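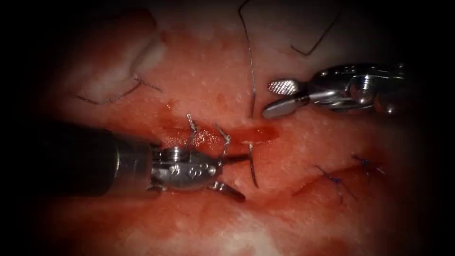
**Xiaoyan Jiang**, Moderatorin im Bereich Scoring & Statistik

**Earned Run nach Passed Ball bei zwei Aus, wie rekonstruieren?**

*Dekker, 9. Februar 2025*

Ich erfasse die Spiele unserer Bezirksliga in Brillex (Version 13). Situation: zwei Aus, Läufer auf der Zwei. Passed Ball, Läufer auf die Drei. Danach Single ins Leftfield, der Läufer punktet. Brillex setzt den Run auf unearned. Der Trainer des Pitchers ist zufrieden, ich bin es nicht. Wer hat recht?

**Xiaoyan Jiang**

Das Inning ist ohne Errors und Passed Balls zu rekonstruieren. Ohne den Passed Ball steht der Läufer beim Single auf der Zwei. Entscheidend ist, ob er von dort gepunktet hätte. Das beurteilt der Scorer, im Zweifel zugunsten des Pitchers. Bei einem tiefen Single mit zwei Aus läuft er in der Regel durch, also earned. Bei einem Infield Single unearned. Die Software kennt die Balltiefe nicht und nimmt den ungünstigen Fall an. Manuell überschreiben und im Bogen vermerken.

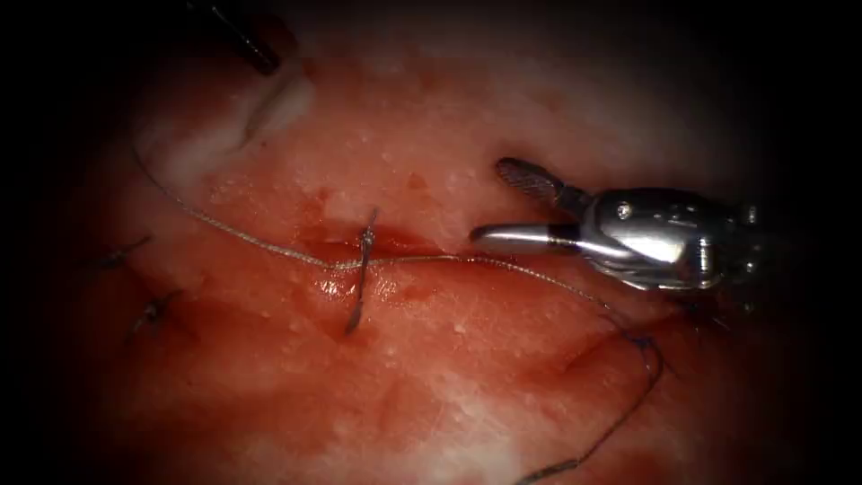 *Nadelhalter und zweites Instrument am Gewebe*

**Drondetti**

Ist bei uns auch so. Wir hatten letzte Saison 676 Plate Appearances, davon rund 15 nachkorrigiert. Im September dann alles noch mal, weil der Export die Overrides verworfen hat. Vorher sichern.

**Nalavov**

Wild Pitch zählt übrigens anders, der bleibt earned. Wird oft verwechselt.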